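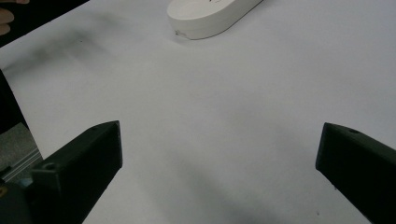
Afia Lamptey has been standing outside the Pleltik trade office, on and off, for five years. She began with a placard about the Tolo dam and a flask of soup, and she now has a mailing list, a permit folder and firm opinions on the acoustics of the building opposite. "It's got a lovely echo," she says. "You shout 'Shame' and it comes back a second later, so we sound like twice the crowd." When we meet, she pushes her sleeves up and leans over a white tabletop, soft grey shadows spreading across it, and draws the whole pavement on it with a fingertip: barriers, police, trade office door, bus stop. The bus stop matters a great deal, it seems. Anyone waiting for a bus gets counted by both sides, in opposite directions.

The dam itself is a long way off. Carov, the contractor, wants to flood the lower Tolo valley and move the villages uphill, to land that Lamptey says will grow "stones, mainly, and the odd goat". The trade office signed off the finance. Its staff say they have no power over where the water goes. Lamptey has had this in writing so often that she can recite it, and does, in a voice I take to be that of a senior official with a cold.

I ask whether the officials ever come out to talk.

"One came out in June. I thought, here we go, it's happening. He wanted to know if we could move along a bit so they could get the Christmas tree stand out of the side door. In June! I still don't know what that was for."

Did she move?

"Of course we moved. We're not animals. We handed him a leaflet on the way past."

He took it, she says, and held it by the corner.

The petition went in last month with 573 names on it. She had hoped for more, and says so without being pressed. A good many people who cheer at the railings go oddly quiet when you hand them a pen, particularly if they still have to apply to the same building for papers to visit their mothers. Lamptey doesn't blame them. Her own application has been "under active review" for so long that she has started asking after it, as you might a poorly aunt.
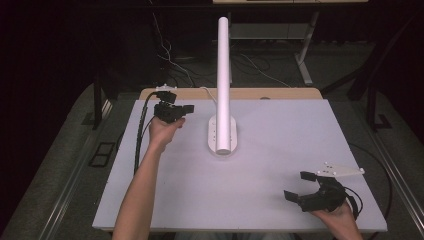
Forty-eight hours and a form

Most of what she does now is paperwork. The police like 48 hours' notice, the council likes a map, and the two of them disagree about which side of Kamolrat Street counts as the pavement. She fills in both forms, each to its owner's taste, and staples them together so that they can argue it out in private.

"People imagine I'm up all night painting slogans," she says. "I'm up all night looking for the box where you put the name of the first-aider."

The slogans, since I bring them up, are a sore point. There was a long meeting in spring over whether "Carov Out" was clear enough, given that Carov has never been in, at least not in this city. Somebody proposed "Carov Stay Out". Somebody else felt this would look as if the battle had been won. They ended up with "No Dam on the Tolo", which has the merit of being what they want, and the drawback that children love to shout it with an extra N.

She keeps two megaphones, one of which works. The other is given to whoever is likely to say something that would get into the papers.

I put it to her that the permits, the stapling and the obliging shuffle to the left have made the protest rather easy to ignore. She thinks about this for longer than I'd expected.

"Yes," she says. "Some weeks I think we're part of the furniture. But they've started using the back entrance. You don't do that for furniture." 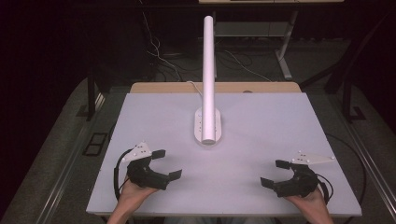 A spokeswoman for the trade office, reached by telephone that afternoon, told me that the back entrance was simply nearer the car park, that the office respected the right of peaceful assembly, and that questions about the valley should go to Carov. She added that the singing had improved. Carov did not reply to two emails.

When I pass on the bit about the car park, Lamptey laughs until she has to put her tea down. The car park, she says, is at the front.

She plans to be back on Kamolrat Street next month, when a delegation is due from Pleltik to discuss the second stage of the loan. The forms are in. The police have asked her to finish by four o'clock and the council has asked her not to begin before half past three, and she is waiting to hear which of them would like to go first. In the meantime there's a new banner to hem, and a choir that wants to do something in three parts when it can barely manage one. She has told them they may try it at the bus stop.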